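**Flernow student robotics: where we are this month**

Hi Deirdre — you asked for something short and unofficial before the next payment, so I'm keeping it to a page (more or less).

The arm is running! We lost most of August to a bad power supply, and Boiko swapped it without charging us, so that money is still in the parts line. We've spent $509 of the grant, mostly on fingers, cables and a second controller board.

There are 7 students on the project now. Two joined from the Cekthorpe club and already know more Python than I do. They've split into a driving group and a software group, and on Monday they trade places, with a fair amount of grumbling.

Our goal is still 100 clean practice runs saved before the Flarnedeo meet. We're over halfway. The hold-up is speed: the kids love to drive the arm fast, and then the footage is too smeared for the software group to use. I've asked for a speed cap in the code and they're arguing about the number.

What I'd like from you is a yes or no on moving the leftover travel money to spare fingers. Call me any afternoon after four — I'm in the shop until the late bus goes. 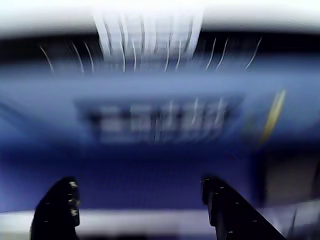
*Vilhjálmur Damgaard, project lead, Flernow*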